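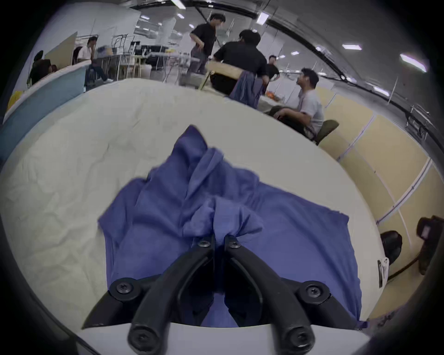 *Fig. 1. Blue cloth on the covered table, lifted by a single fold.*

## 4. Folding on a covered table

This section deals with towels, shirts and other soft pieces once they have been washed and dried. For washing temperatures see Section 2. For storage see Section 6.

### 4.1 Covering the table

The Flona table cover is a plain cotton sheet. It keeps the work clean and stops light fabrics sliding about while you fold.

1. Wipe the table top and let it dry.
2. Lay the cover with the hemmed side down.
3. Smooth it from the middle outwards. Small creases can stay. Large ridges will mark a thin cloth if you press down on them.
4. Leave an even overhang on the long sides.

**Note:** The cover may be washed at up to 70 degrees. Covers supplied before June shrink slightly on the first wash, so wash these once before cutting them to size.

**Caution:** Do not iron on the cover. It has no padding and the table top underneath can be damaged by heat.

### 4.2 Opening out a crumpled cloth

1. Put the cloth down in the middle of the table, clear of the edges.
2. Find a fold near the top of the heap and pinch it. Take one layer if you can.
3. Lift slowly until the cloth underneath begins to open.
4. Lower it away from you, letting the far edge land first.
5. Look for a straight edge or a hem. Work from that edge and pull the rest flat by short tugs.
6. If part of the cloth hangs over the front of the table, draw it back up before you go on. The weight of the hanging part will drag the rest out of line.

**Caution:** Do not shake knitted fabrics open. Hold them from underneath with both hands.

**Note:** A cloth that keeps springing back into a heap is usually twisted. Turn it over and begin again at step 2.

### 4.3 Squaring up

1. Set one straight edge of the cloth parallel to the front of the table.
2. Hold that edge down with one hand.
3. Pinch any raised wrinkle with the other hand, lift it a little and lay it towards the nearest open edge.
4. Check the corners. They should lie flat and none should be tucked under.

Two people can work on a large piece from opposite sides of the table. Agree who holds and who pulls before you start.
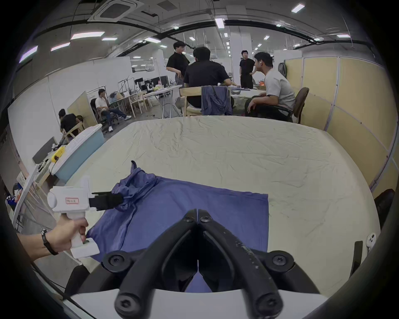

**Can I fold a towel that is still slightly damp?**

Let it dry fully first. A damp towel holds its creases and may smell musty after a few days in a closed box.

### 4.4 Folding

1. Bring the left edge over to meet the right edge. Line up the corners.
2. Run the flat of your hand along the new fold.
3. Bring the bottom edge up to the top edge.
4. Fold once more if the piece is to go in a Bepari box. Leave it as it is for open shelves.

For shirts, fasten the top button and lay the shirt face down. Fold each side in to the middle of the back, with the sleeves straight down, then fold up from the hem.

**Caution:** Keep each stack under 2000 g. Heavier stacks press hard creases into the bottom pieces.

### 4.5 Clearing up

1. Shake the cover outdoors or over a bin.
2. Fold it with the hemmed side inwards.
3. Put it away dry.

Section revised August 27, 2020. Text by Bernadette Rosenthal, checked by Bilal Azar. Replacement covers are listed in Appendix B under Flona 700.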